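Clearing the Table Before Supper -- speaker notes
Plalton tenants' evening, August 7, 2020

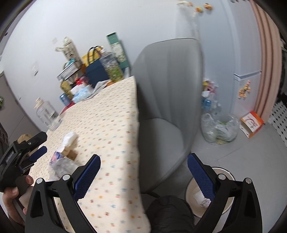 (Start when people have sat down. Don't wait for the tea.)

My subject tonight is the dining table in a small apartment and how to get it back every evening. In most of our places it stands in a corner against a wall, and whatever comes through the door lands on it. The far end fills up first. It is out of reach when you sit down to eat, so things get pushed there and they stay, the way the bottles and packages have piled up along the wall on this table with the cream cloth. The near end collects what gets used during the day: an opened packet of tissues, a crumpled tissue next to it, an empty bottle with the cap still on. Ask how many people have the same two piles at home. Let them answer.

Part 1. The near end

Start with the trash. Bring the bin to the table and leave it there until you finish. Used tissues go in. Scraps of cardboard go in the paper bag if your building has one. Hepburn has the paper bins by the back stairs now, and the other buildings still put paper out at the front.

Empty bottles: rinse, cap back on, into the bag on the door handle. Yutong Luo asked last time about the deposit. I checked, and the store by the bus stop takes them until 5 in the afternoon.

An opened packet of tissues is not trash. Close the flap and give it a fixed place. Mine is the shelf over the radiator.

Part 2. The far end

This takes longer. Pull everything forward to the middle of the table. Do not try to sort it where it stands -- you will only move it from left to right.

Food and drink go to the kitchen first. Soft packages next, because they hide whatever is behind them. Flat things last: mail, folders, menus. I kept a phone bill from March under a folder for most of the spring.

When the wall end is bare, wipe the wall too. Grease gets that far.

Part 3. The cloth

People ask whether to use one at all. I do. A cloth with a small all-over print hides a stain until wash day. A plain one does not. (Junhao Shen will disagree. Let him, but keep it to 2 minutes.)

Check the side that hangs down. If it hangs low, a chair or an elbow will catch it and take the glasses along. Fold the extra under on the side where people walk past. Shake the cloth out of the window only if there is no one's laundry below.

Part 4. How long it takes

The first time took me 26 minutes. After a week of doing it daily I was at 17, and it has stayed there. Guangming Zeng does his in the morning instead, and that works for him. Pick one time and keep it.

(Pass around the sign-up sheet for the storage shelves. Hanyu Feng has the key to the Stastora room and can show it after the talk. Shelves are first come, first served.)

Questions. If there are none, ask Trí Dương to explain the new bulky trash pickup -- he has the flyer with him. Chairs go back against the wall when we are done.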